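From: Nour Sayegh
To: tableware-care list
Subject: Re: Checked cloths and clear trays: slipping, staining, lifting

On the question left open in June, R.T. wrote:

> We have moved the side tables over to the wipe-down checked
> cloths and I am not sure it was a good idea. Two problems.
> First, the shallow clear trays slide when anyone reaches
> across, and they leave a faint outline on the cloth if they
> stay down overnight. Second, nobody can pick one up cleanly.
> You either get a fingernail under the rim or you drag it to
> the edge of the table, and the cloth comes with it.
>
> Also, is the yellowing on the older trays dirt or is it the
> plastic? I have had two soaking since this morning and see
> no difference. Would a heavier cloth help, or should I be
> looking at a mat under each tray?

Taking these in a different order from the one you asked them in.

Yellowing. If a soak in warm water and washing-up liquid makes no difference after an hour, it is the plastic. Put the tray on white paper next to a new one and compare the walls with the base. Dirt collects in the corners and under the rim. Ageing is even across the whole piece. Do not use bleach or a scouring cream on it. Both leave the surface dull, and a dull tray looks dirtier than a yellow one. Some trays are tinted from new, so check against the supplier's sample before you throw any out. Our Keron trays arrived with a slight tint and I rejected the first box by mistake.

Outline on the cloth. This is moisture held under the base, or plasticiser moving between two soft plastics, and the two need separating. Wipe the mark with a barely damp cloth and leave it for the afternoon. If it fades, it was moisture and you need to dry the undersides before laying. If it stays and feels slightly tacky, it is the second, and the only cure is to lift the trays at the end of the day. A coated cloth and a soft tray should not be stored in contact at all. I keep a sheet of plain paper between them in the cupboard.

Slipping. A heavier cloth helps less than you would expect. We tried the Flallow cloth in both weights, and the heavier one lay flatter but the trays moved just as freely. What made the difference was the state of the surface. Polish, spray cleaner and the film left by too much washing-up liquid all make it slippery. Rinse the cloth with clean water after washing and dry it with a cotton towel. A mat under each tray does work, but it hides the check, needs washing itself and traps crumbs. I would only use one where the table is known to be out of level.

A check is useful for placing. Set the long side of the tray along a line of squares and you can see straight away whether it has moved. It also shows whether the cloth has been pulled, as the lines go off true well before a fold appears. With ours, I lay the tray near the right-hand corner, on the side people work from, and keep the middle of the table clear.
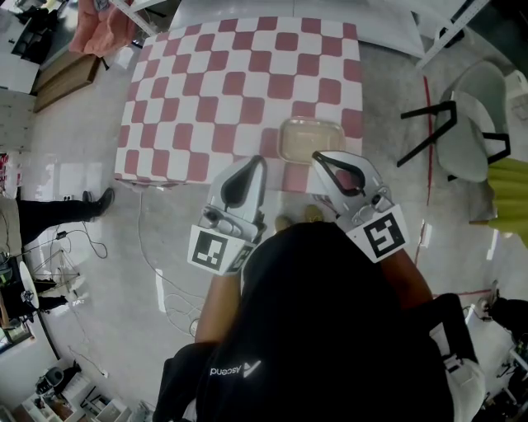 LIFTING

For a shallow tray with rounded corners, the method is as follows.

1. Approach from both sides at once, at the middle of each side wall. The corners give a poor hold because the curve pushes the fingers off.

2. Keep the approach low but clear of the cloth. If you touch the cloth first you will carry it along with you.

3. Close evenly. If one side makes contact early, stop and move across. Do not push the tray over to meet the other hand.

4. Raise straight up by a few centimetres before moving in any other direction. Dragging is what shifts the cloth.

5. Set down flat. Letting one edge down first marks a coated cloth in time.

A loaded tray flexes in the middle. I put 515 g in one of ours and it bowed enough to matter at step 4. Support it from underneath once it is off the table, or split the load between two.

FIXING THE CLOTH

Clips at the near edge get in the way of forearms. Put them on the far side and one at each end, and leave the front free. If the table stands against a wall, fit the far clips before pushing it back. Overhang at the front should be short enough that it does not catch on knees or clothing when someone leans in. Ours is 12 cm, down from 38, and the cloth has stopped creeping forward.

STORAGE

Roll the cloth face outwards on a tube. Folding gives it creases that will tip a light tray, and they take days to drop out. Trays go base down, stacked no more than 3 high, with paper between.

I have not tested the Magbanua mats, so I cannot say whether they mark a coated surface. If anybody on the list has left one down for a full week I would like to know the result, and which side was facing the cloth. The same goes for the Vuvesora cleaner, which the label says is residue free. I have an unopened bottle and a spare length of cloth and will report back.

Nour Sayegh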